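Scooping result from the Jikora paper: does it hold up? — Plendgate Forums, Manipulation and Learning 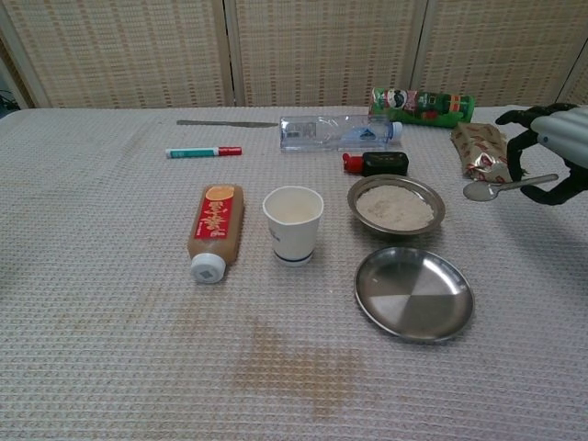 Page 1 of 2

plain_bearing
9/13/19
Has anyone read the Jikora write-up on spoon transfer properly? The claim is that a policy trained on human demonstrations moves powder from bowl to plate in 17 trials out of 20, on a messy table, with no model of the powder at all. I'm not convinced. What counts as a success? As far as I can see it's "some powder on the plate". By that measure my toddler is state of the art.

Skusow
I've read it twice. You've missed the appendix. Success is at least 15 grams on the plate, weighed afterwards. Still generous, but it isn't nothing.

plain_bearing
Fair enough, I did miss that. But weighed how? They don't say whether spillage on the cloth was brushed in. And look at the bowl. It's filled nearly to the rim. You could poke a spoon in almost anywhere and come up with a load. Show me the same policy when the bowl is a quarter full and it has to scrape.

ninepinfall
The clutter is what I liked, though. Most of these papers use a bare bench and one object. There's a knife, a marker, a bottle on its side, a snack can, sauce, a paper cup, and the spoon is in proper fingers, not bolted to the wrist.

plain_bearing
Clutter that's out of the way isn't clutter. The plate is right in front of the bowl with nothing between them. The knife and the marker are at the back. Put the sauce bottle across the plate and then we'll talk.

Skusow
They did shuffle things between trials, it's in section 4. Whether anything ever landed in the path I couldn't tell you — the text just says "randomised".

gallagher_rig
We tried to repeat it at Gallagher with a different hand. Got 13 out of 20 on flour and gave up on sugar. Most of the failures were the spoon turning in the fingers when it met the powder. The paper has one line on grip slip and no numbers.

ninepinfall
Different hand, different result, surely? I wouldn't hang that on the method.

gallagher_rig
I'm not hanging anything on it. But if a method only works with one hand, I'd like the title to say so.

plain_bearing
That's my complaint in one line. Has anyone asked them for the raw trial videos?

Skusow
Asked. They said November.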